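March, trial of the Plalau handheld capture kit, second session

Kit on loan from Grurnico. Their sheet says a new user is up and running in 400 seconds from opening the box. We were well over that, most of it spent on cables. The printed guide shows the cable loop on one side and the video on Grurnico's page shows it on the other. Went with the guide.

Used the pool table again. The tag cube sits on top of the mount, tilted, and I still don't trust how it's held. The sales blurb promises "more than 3,000 grasps without recalibration". No word on what was being grasped, or by whom. Felt and shiny balls seem a fair test to me.
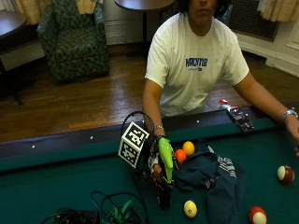
To check before we say yes

- Tracking when a hand comes in behind the mount. Khoury's older kit lost the cube when we did this.
- Whether the green part marks the balls. Wipe one and look under the lamp.
- Log file: stopped at line 1,231 last time, no error given. Asked Grurnico, got a link to the same guide.
- Price for 2 kits, with spares. Brulholm quote still missing the cables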